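Zwischenbericht an die Förderstelle
Projekt: Getrennt sammeln in der Werkstatt Tustanow
Berichtszeitraum: bis Ende Mai

Die Sortierung der Verpackungsabfälle läuft seit dem Frühjahr am neuen Platz in der Halle. Bis dahin wurden Essensverpackungen und Packpapier zusammen im Restmüll entsorgt. Die Leitung der Umstellung liegt bei Norbert Hrnčiar, die Einweisung der Gruppen übernimmt Dušan Dvořáček.

Im Berichtszeitraum wurden 2 Gruppen eingewiesen. Eine Einweisung dauert 90 Minuten. Geübt wird mit Material aus dem Alltag, vor allem mit Aluschalen und Papier. Aluschalen kommen leer zum Metall, zerknülltes Packpapier zum Altpapier, sofern es sauber ist.

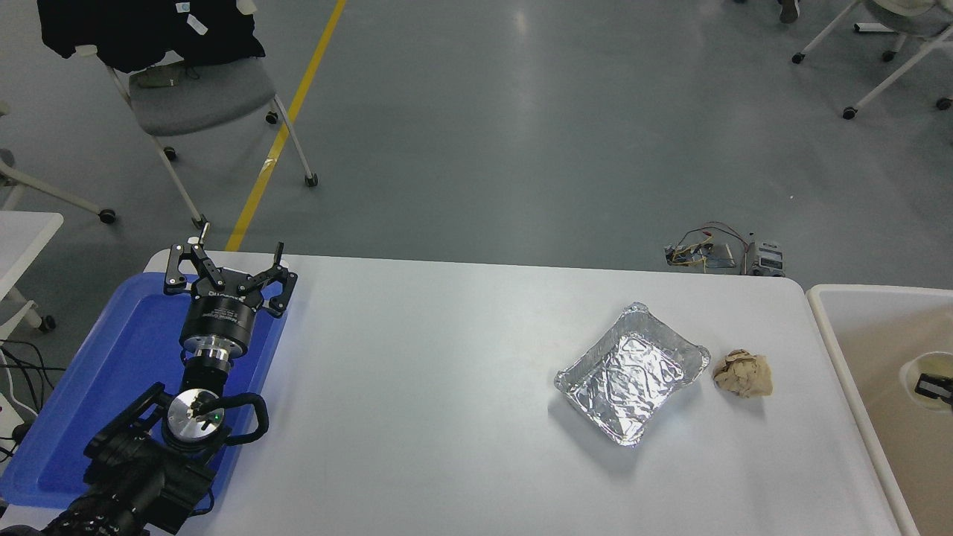 Sortiertisch mit Aluschale und zerknülltem Papier, rechts ein beiger Kunststoffbehälter

Bei den Aluschalen gab es kaum Fehlwürfe. Schwieriger bleibt beschichtetes Papier, das oft im Altpapier landet. Eine Mustertafel mit Materialproben ist in Arbeit und soll am Sortierplatz hängen.

Von den bewilligten 3.000 Euro sind bisher etwa 200 Euro für Beschriftung und Kleinmaterial ausgegeben. Die Rechnung von Dorkby für die Sammelbehälter steht noch aus. Der Standort Rarville hat Interesse an den Unterlagen angemeldet und erhält sie nach der Überarbeitung.

Nächste Schritte: Einweisung der dritten Gruppe, Fertigstellung der Mustertafel, Abstimmung der Abholtermine mit dem Entsorger.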